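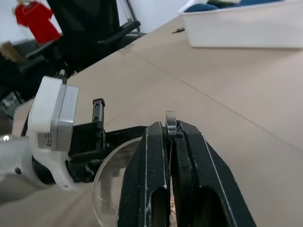
Step 2: Stir the orange drink

Beaker half full, no more, or it slops over. Use a long metal spoon, mine has a name engraved up near the end of the handle. Hold it upright, go slow. 40 turns is plenty.

Plush toys well over to the left, they stain and orange is teh worst. 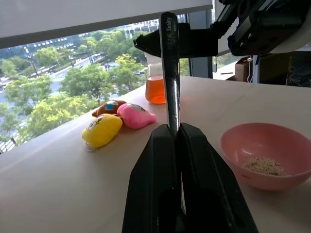 Then the powder. Goes in the pink bowl, just a small mound, and keep it on the other side of the table from the toys. Wipe the spoon before it goes anywhere near the bowl or you get lumps. Rinse evrything after.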